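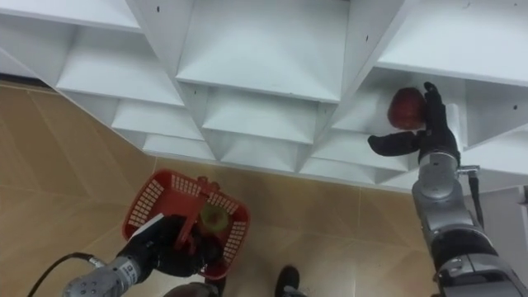
**Ticket 205 – Clostier cube unit, rocking**
Status: open (again)

Reported in November. Fruit keeps rolling to the front of the cubbies. Omau support blames the floor. I doubt it.

- Tightened every cam I could reach. No change, whatever the leaflet promises.
- Put 2 mm felt under the left side. Rocks the other way now.
- Leaflet says 20 minutes to level. It took me most of a morning.

Emptied the lot to try again – a white unit with bare shelves tells you very little.

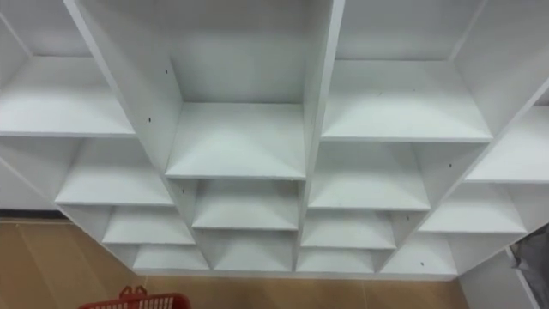 Gudrun Viklund replied that the uprights should be slackened first, then the unit squared up and tightened from the bottom. Fine, will try. Not closing this on a promise.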